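Workshop Tips: Keeping a Home Game Server Running

Posted 05/07/2022 by Bernice Boateng

A small server for a family or a group of friends will run on almost any old desktop. Most of the faults reported to this page come from the bench it sits on, the outlet it shares, and the habits of whoever restarts it.

Place the machine on a hard, flat surface with a clear gap behind the exhaust. Carpet and shelving liners block the lower intake on many cases. Measure temperature after an hour of play with the usual number of people connected. An idle reading is of little use.

Light the bench before opening the case. A gooseneck lamp can be aimed under the drive cage, where a ceiling fixture only throws a shadow. 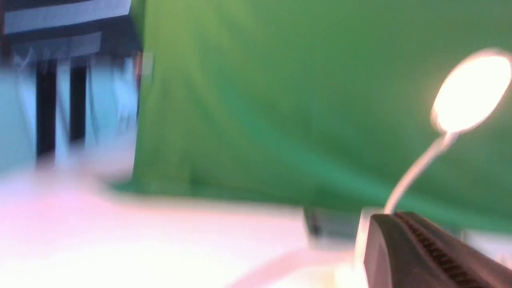

Gooseneck lamp, switched on.

Dust the fans with the power off and the blades held still. Compressed air can spin a small fan past its rated speed and damage the bearing. Do this every June and again in winter if there are pets in the house.

Label both ends of every network cable. Use a wired connection for the server even if all the players are on wireless. On the Grorotdale test world, moving the server off wireless cut the worst ping from 260 to 119 milliseconds with no other change.

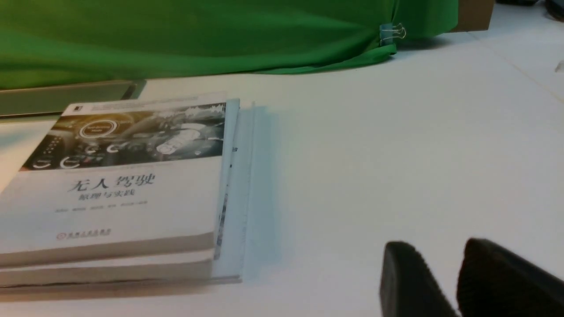 Issahaku writes that the cable made no difference at his end until he also turned off the power saving setting on the network adapter. That setting is worth checking first, as it costs nothing. On most systems it is found in the adapter's properties, under power management.

Save files should be copied on a schedule. Keep 2 copies, one of them on a drive that is unplugged between backups. Stop the server process before copying, or use the save command if the game provides one. A world copied in the middle of a write may load with missing sections, and the damage often goes unnoticed for weeks.
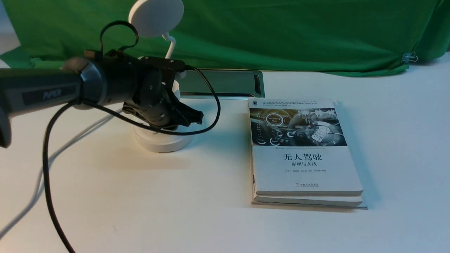 Test the backup by loading it on a second machine. Walk to the far corners of the map and open a few storage chests. The Varnumden world held over 1222 of them, and checking a handful near the edges was enough to find one bad region file.

Apply game updates after the session, never before it. Read the notes for changes to the save format, and keep the previous version of the server files until everyone has logged in once.

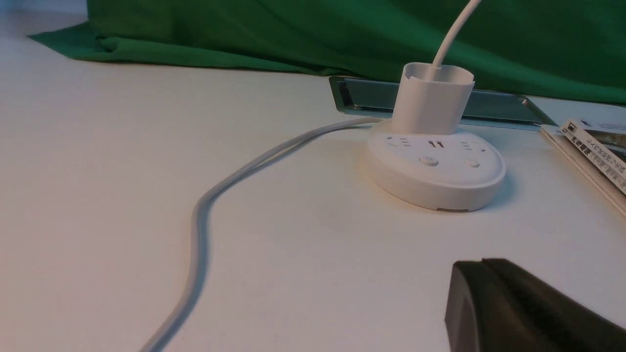
Clolell asks whether a restart every night is still needed. It depends on the game. Watch memory use for several days. If it climbs steadily and does not fall when players leave, schedule a restart for the early morning. If it stays level, leave the server alone and restart only for updates.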